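Visit to the Tusine show flat, October 22, 2019

Catriona Yule and I went over to Lyons House in the morning to look at the furnished flat, as we have two bedrooms of our own to fit out before January. Eilidh McIver from Tusine let us in and left us to wander, which suited us both.

The kitchen and hall took up very little time. We had come for the bedroom, and we spent most of the visit there. The bed is the Jollar, made up in sage green with nothing patterned on it. I had only seen the colour on their website, where it looks nearer to mint. In the room it is duller and, to my eye, better.

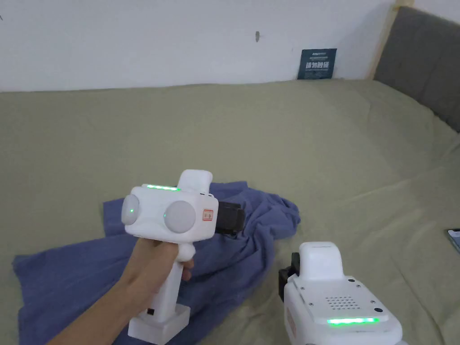 The sage green cover and grey upholstered headboard in the main bedroom.

The headboard has a light wooden edge strip running up the side, against the wall. Catriona liked this more than I did. I would have had the upholstery taken right round the side, but Eilidh said the strip can't be left off. The price for the bed and headboard together is 2,185 pounds, with delivery in 3 weeks. A storage base puts it up to nearly 4,000, and we ruled that out on the spot.

Walls are plain white in there. We asked whether they had tried anything warmer and were told the Lurkier range of paints would be going up in the second flat, not open yet.
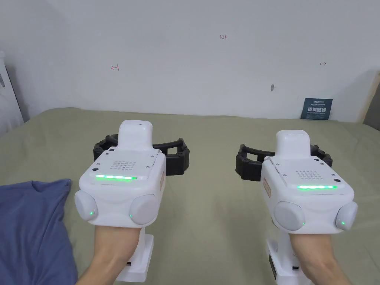

The sheets are sold separately and come in two weights. Catriona wanted the heavier one. I asked about washing and got a straight answer – forty degrees, and expect some creasing unless you iron them. Neither of us irons sheets.

Parking is behind the building and free for two hours. The lift was out of order, so allow for the stairs. We have asked for a fabric sample of the grey and will go back when the second flat opens.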